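Fludovex von Stolten: offener Kommissionierbehälter mit schrägen Wänden

Bewertung nach Dauereinsatz. Grau, rechteckig, oben offen, Nennvolumen 50 Liter.
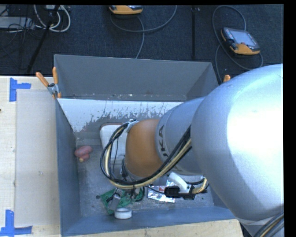
Rizwan Bepari fragte nach der ersten Fassung dieser Bewertung, ob der Verschleiß am Boden nur die Optik betrifft oder auch die Funktion. Bei seinem Behälter blieben flache Teile nach einigen Monaten schlechter in Bewegung, er habe die Riefen in Verdacht. Die Frage ist berechtigt und wird im Abschnitt Boden behandelt, der deshalb länger ausfällt als zuvor.

Geometrie

Die Wände verlaufen schräg, die Grundfläche ist also kleiner als die Öffnung. Teile, die am Rand auftreffen, rutschen in der Regel zur Mitte. Bei runden und glatten Gegenständen funktioniert das zuverlässig. Bei Schachteln und Dosen mit gerundeten Ecken hängt das Ergebnis von der Lage ab: Quer zur Wand kommen sie meist unten an, längs bleiben sie gelegentlich angelehnt stehen. Wer von oben entnimmt, muss diese Schräglage einkalkulieren. Eine steilere Wand würde das Nutzvolumen erhöhen, das Anlehnen aber kaum verhindern.

Der Übergang zwischen Wand und Boden ist die schwächste Stelle des Entwurfs. Kleinteile unter Fingerbreite setzen sich dort fest und müssen einzeln herausgeholt werden. Der ältere Langat hatte an dieser Stelle einen größeren Radius und ließ sich in einem Zug auswischen.

Boden

Der Boden verkratzt früh. Nach 2000 Füllungen war die Fläche durchgehend matt, mit hellen Riefen und dunklen Punkten. Gemessen wurde die Tiefe nicht, mit dem Fingernagel sind die meisten Riefen gerade noch zu spüren. Zur Frage von Herrn Bepari: Bei Kartonverpackungen war kein Unterschied zum Neuzustand festzustellen. Flache Teile in Folie haften stärker, allerdings auch auf einem unbenutzten Boden, sobald Staub darauf liegt. Nach dem Ausblasen lag die benötigte Schubkraft wieder im alten Bereich. Die Riefen tragen also indirekt dazu bei, weil sie den Staub halten.

Abrieb an den Schrägen

Weiße Schrägflächen verschleißen sichtbarer als graue. Am unteren Rand scheint nach kurzer Zeit Grau durch, die Kante wird unregelmäßig. Helle Abplatzungen sammeln sich am Fuß der Wand und sollten vor dem Befüllen mit empfindlicher Ware entfernt werden. Für verpackte Ware ist der Befund unerheblich, für offene Ware würde ich den Behälter nicht einsetzen.

Kontrast

Auf dem grauen Grund heben sich weiße Behälter und Schachteln gut ab. Graue und transparente Artikel sind bei seitlichem Licht schlecht zu erkennen, vor allem in den Ecken. Eine matte Einlage von Jimasov wurde probeweise eingelegt. Sie verbessert den Kontrast, wölbt sich aber an der Längsseite auf und kostet Höhe. Sie wurde wieder entfernt.

Reinigung

Trocken ausblasen, danach feucht wischen. Scheuermittel verschlechtern die Oberfläche merklich. Aufwand bei normaler Verschmutzung: zwei Minuten, davon die Hälfte für die Ecken.

Lieferumfang und Montage

Der Behälter kommt ohne Befestigung. Auf glatter Unterlage wandert er bei seitlichem Druck und sollte fixiert werden. Wir verwenden zwei Federklemmen, die nicht von Stolten stammen. Eine Bohrschablone liegt nicht bei.

Bewertung

Geometrie: gut
Boden: befriedigend
Schrägflächen: ausreichend
Reinigung: befriedigend
Kontrast: gut bei heller Ware, sonst mangelhaft

Nachkauf ja, sofern Stolten die Schrägflächen durchgefärbt anbietet. Eine entsprechende Anfrage vom November ist noch offen.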